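Wischen lernen mit zwei Armen
Gespräch mit Dayana Arboleda über Korrekturdaten, glänzende Oberflächen und eine Zahl, die sie erst nicht glauben wollte
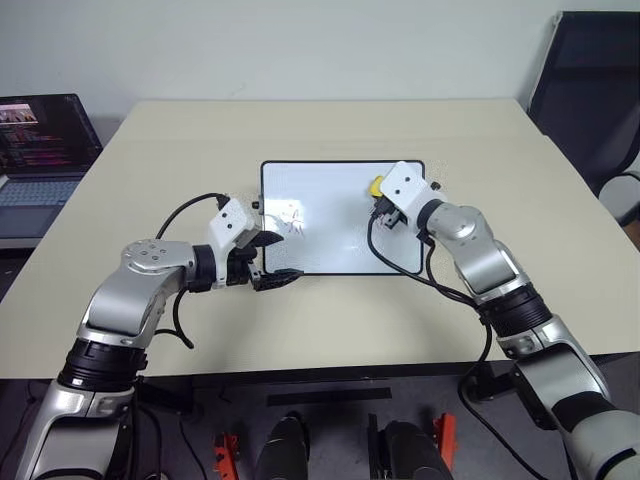
Dayana Arboleda arbeitet seit fünf Jahren an zweiarmigen Robotern, zuletzt in der Gruppe Pritar, die sich mit Nachahmungslernen beschäftigt. Gemeinsam mit Sugeng Pasaribu hat sie untersucht, wie man einem solchen System Aufgaben an einem Whiteboard beibringt: Stift greifen, Kappe abziehen, eine Linie ziehen, die Tafel festhalten und wieder säubern. Der Bericht dazu ist im März erschienen. Wir haben mit ihr über das Verfahren gesprochen und darüber, was daran noch nicht geht.

Warum ausgerechnet ein Whiteboard? Arboleda nennt zuerst die Kräfte. "Beim Greifen und Ablegen verzeiht einem die Aufgabe fast alles. Ein paar Millimeter zu hoch, und das Teil fällt eben ein Stück. Beim Wischen passiert bei ein paar Millimetern gar nichts, weil man die Fläche nicht berührt. Oder man drückt zu fest und die Tafel wandert über den Tisch." Eine kleine Tafel, die lose liegt, muss deshalb von einem Arm gehalten werden, während der andere arbeitet. Beide Arme müssen aufeinander abgestimmt sein, und zwar über den gesamten Ablauf.

Das übliche Vorgehen besteht darin, eine Aufgabe viele Male fernzusteuern und aus den Aufzeichnungen ein Modell zu trainieren. So hat die Gruppe auch angefangen. 847 Durchläufe wurden aufgenommen, alle von geübten Leuten und alle möglichst sauber. "Genau das war der Fehler", sagt Arboleda. "Unsere Vorführungen waren zu gut. Das Modell hatte nie gesehen, wie man aus einer schlechten Lage wieder herauskommt. Wenn der Greifer am Rand der Tafel hängen blieb, blieb er hängen."

Pasaribu schlug daraufhin vor, das Modell laufen zu lassen und nur dann einzugreifen, wenn es sich verrennt. Gespeichert werden die letzten Sekunden vor dem Eingriff und die Korrektur bis zu dem Punkt, an dem der Ablauf wieder stimmt. Neu ist diese Idee nicht, das betont auch Arboleda. Neu sei die Gewichtung: Für jede Korrektur wird geschätzt, welcher der beiden Arme den Fehler verursacht hat, und nur dessen Bewegung zählt beim Nachtrainieren voll. Der andere Arm geht mit einem kleineren Gewicht ein.

"Vorher haben wir immer beide Arme gleich behandelt", erklärt sie. "Dann lernt der haltende Arm plötzlich mit, dass er loslassen soll, nur weil die Person an der Steuerung ihn kurz bewegt hat. Das hat uns Wochen gekostet, bis wir es verstanden haben." Die Zuordnung übernimmt ein kleines Zusatzmodell, das auf Handgelenkstellung und Motorströmen beruht. Kamerabilder verwendet es nicht.

Mit 440 Korrekturen kam die Gruppe weiter als mit einer Verdopplung der sauberen Vorführungen. Auf diese Zahl angesprochen, wird Arboleda vorsichtig. Sie habe den Vergleich wiederholen lassen, weil sie ihn zunächst für einen Auswertungsfehler hielt. Das Ergebnis blieb gleich. "Aber das gilt für unseren Aufbau und für diese Aufgaben. Ob es beim Falten von Stoff auch so ist, weiß ich nicht. Ich würde eher vermuten, dass der Unterschied dort kleiner ausfällt."

Schwierigkeiten macht weiterhin das Licht. Die Tafelfläche spiegelt, und dünne, blasse Striche verschwinden für die Kamera im Glanz. Das Modell hält die Stelle dann für sauber und hört auf. Die Gruppe hat zwei Wege ausprobiert: eine zweite Kamera aus einem anderen Winkel und zufällig eingefügte Reflexe in den Trainingsbildern. Die zweite Kamera half mehr, machte aber die Kalibrierung aufwendiger. Pasaribu bevorzugt die künstlichen Reflexe, Arboleda die Kamera. Entschieden ist das nicht.

Auch die Kabel an den Greifern nennt sie als Problem, über das in Veröffentlichungen selten etwas steht. "Sie hängen in den Arbeitsbereich, sie verdecken etwas, und sie liegen jedes Mal anders. Wir haben überlegt, sie fest zu verlegen. Dann fehlt aber am Handgelenk die Beweglichkeit." Im Moment bleiben sie, wie sie sind, und das Modell muss damit zurechtkommen.

Als Nächstes soll das Verfahren an einem anderen Standort nachgestellt werden. Die Firma Veduvetti, die Prüfplätze für Kleinserien baut, hat einen eigenen zweiarmigen Aufbau und will die Korrekturen dort von Leuten ohne Vorerfahrung sammeln lassen. Davon verspricht sich Arboleda vor allem eine Antwort auf die Frage, wie stark das Ergebnis an den Personen hängt. "Bei uns steuern immer dieselben. Wir wissen inzwischen, wann das Modell gleich einen Fehler macht, und greifen vielleicht zu früh ein."

Der Datensatz soll bis dahin bereinigt sein. Die Aufzeichnungen aus den ersten Tagen fallen heraus, dort fehlen die Motorströme.

Stand: 12. Juli 2026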